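Forum > Job Search and Recruiting > Interviews and offers

Topic: Second interview with a "paid task" - do I accept?

silvan_w
Joined: March 2019
Posts: 12

Hello all. I applied for the position of office coordinator at Grorum. The first interview was 40 minutes by phone and it went well. Now they ask me to do a task at home, two days of work, and they pay a fixed amount for it. I have never met this before. Is it normal, and does it mean they are serious about me?

Posted May 17, 2022

hrtak
Posts: 2832

Paid is already better than what most people get. I would accept, but ask in writing how many candidates receive the same task. If they don't want to tell you, you have learned something about them.

remo.st
Posts: 91

I don't agree with hrtak. Two days is too long for a coordinator job, paid or not paid. When I applied at Vovia they gave me one hour in their office and then we discussed my answers together. Silvan has a job now, I suppose, so he must take vacation days for this.

silvan_w

Yes, I have a job. I would do it on two evenings and one free day. At home I can work in the evenings, so it is not a big problem for me to begin tonight.

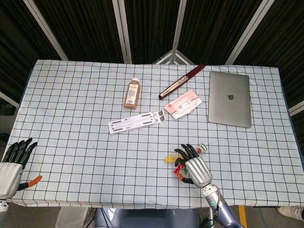

Re: Second interview with a "paid task" - do I accept?

P_Bellamy
Posts: 93

I was a recruiter for many years. Please ask these things before you begin:
- who reads the task, and when you get an answer
- if they may use your work when they don't hire you
- if there is one more interview after it

The second one is important. I saw a company use a candidate's full filing plan, and she got a polite refusal by email.

remo.st

Exactly my point. The payment can be a cheap way to buy the plan.

hrtak

Maybe, but you can't know that before you ask. Remo, you always expect the worst :)

silvan_w

Thank you for the answers. I wrote to them with Pauline's three questions. They replied the same afternoon - four candidates, no use of the work without a contract, and a last talk with the manager. I will do it.

remo.st

Fine, that is a fair reply. I would still ask for a shorter task. Good luck anyway.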